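Review: the Jeneck rebound net, after one winter in our basement

I play basketball in a small amateur league and I live in a house with a low basement. These two facts are the reason I bought the Jeneck rebound net. From November until the end of February our team has the school gym only one evening in the week, and in between I used to do nothing. My passing was bad and my catching was worse. A teammate told me that a net would help, so I ordered one and I have now used it for one full winter. I paid for it with my own money.

What it is

The Jeneck is a square steel frame with a tight net inside, held by elastic cords on all four sides. You throw the ball at the net and it comes back to you. It stands on two legs which fold, and the angle of the net can be changed in 4 steps. There is a bigger model for soccer, but I have not tried it. The one I have is sold for basketball, volleyball and handball. In the box there were also 8 spare cords, a hex key and a paper manual in a language that was almost English.

Putting it together

The manual says 60 minutes. I needed a whole evening, and a part of it was my own fault. I attached all the cords on the left side first, and then the right side could not be reached anymore with normal human hands. If you buy this net, please attach one cord on the left, then one on the right, then one on the top, and continue in this order. Leave the bolts of the frame a little loose until every cord is in its place.

The holes in my frame were all correct. The paint was scratched in one corner when I opened the box. I wrote to the shop and they offered me a small refund, which I accepted. The shop answered quickly and politely.

How the ball comes back

This is the most important part for a basketball player, so I will try to be exact. With a chest pass from the distance of the free throw line, the ball comes back at the height of my stomach, if the net stands on the second angle step. On the first step it comes lower and I have to bend my knees, which is good practice for bad passes. On the third step it flies high and soft, similar to a rebound from the rim. The last step is too much for my basement. The ball hits the ceiling.

The return is straight when you hit the middle of the net. Near the frame it is not straight at all, and when you hit the steel itself, the ball goes wherever it wants. In the first weeks I was running after the ball a lot. Later I was hitting the middle more often, and I count this as a real improvement of my passing.

For bounce passes it is less useful. The ball must arrive at the net quite high to come back with force, and a good bounce pass arrives low. I do these against the wall, as before.

Stability

The frame weighs enough for a chest pass but not for a hard overhead pass. After many hard throws it walks backward, a little with each throw. On the smooth concrete of the basement I measured once, and after one exercise of 76 passes the net was almost at the wall. I put a rubber mat under the legs and the walking stopped nearly completely. In my opinion a mat should be in the box for this price, or at least better rubber feet. The feet that come with it are hard plastic.

I also took it to the gym two times. On the wooden floor it walked less than on concrete, but the gym manager did not like the plastic feet on his floor, and I understand him. With old tennis balls cut open and put over the feet, he was satisfied.

Noise

My family asked me to write about this. The net itself is quiet. The elastic cords are not. Each throw makes a sound like a small drum, and in the room above the basement it can be heard with the door closed. After dinner I do not use it anymore. When the cords became older, in the second month, the sound became a bit lower, but I would not say that it became quiet.

Wear and repairs

Two cords broke during the winter, both on the top side, where the load is the greatest. Changing a cord takes five minutes and you do not need to take the frame apart. The net has no holes. One seam in the lower corner has begun to open and I closed it with strong thread. The hinges of the legs squeaked in January and a drop of oil was enough.

Compared with the Adine and the Juvov

Before I bought the Jeneck I borrowed the Adine from my teammate for two weeks. The Adine is lighter and it folds flat in one movement, so for somebody who must carry the net to the park it is the better choice. But its return is weaker, and from the free throw line I had to step forward to catch the ball. I also had the feeling that the frame was bending.

The Juvov is the most expensive of the three. I tried it only in a shop, for ten or fifteen throws. Its angle can be set freely, without steps, and it stands like a rock. If I had a club and not a basement, I would look at this one first. For one person who practices alone, the difference in price is hard to defend.
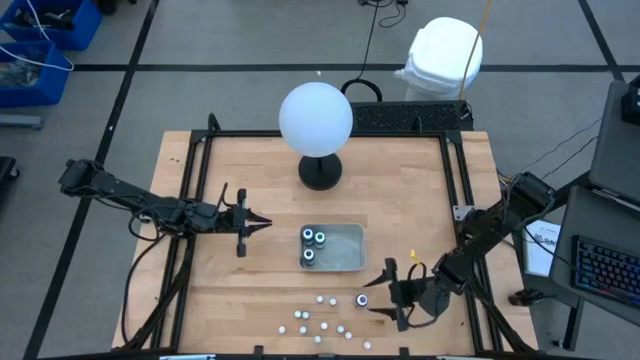
Where I bought it

I ordered from Marciniak, a sports shop that also sends by mail. The package was heavy and it was delivered only to the front door, so ask somebody to help you if you have stairs. The spare cords can be ordered separately from the same shop. Check the length before you order, as the soccer model uses longer ones and the pictures on the page look the same.

Good points

Strong and straight return from the middle of the net
Angle steps that make a real difference
Cords are easy to change, and spare ones are included
The net material has survived the winter

Bad points

Hard plastic feet, so a mat is needed
Loud cords
The manual does not explain the order of the cords
The highest angle needs a high ceiling

My rating

Four stars out of five. I take one star away for the feet and the manual together. I will keep using the net in the summer, outside on the driveway, and I will add a few lines to this review when I know how the cords behave in the sun.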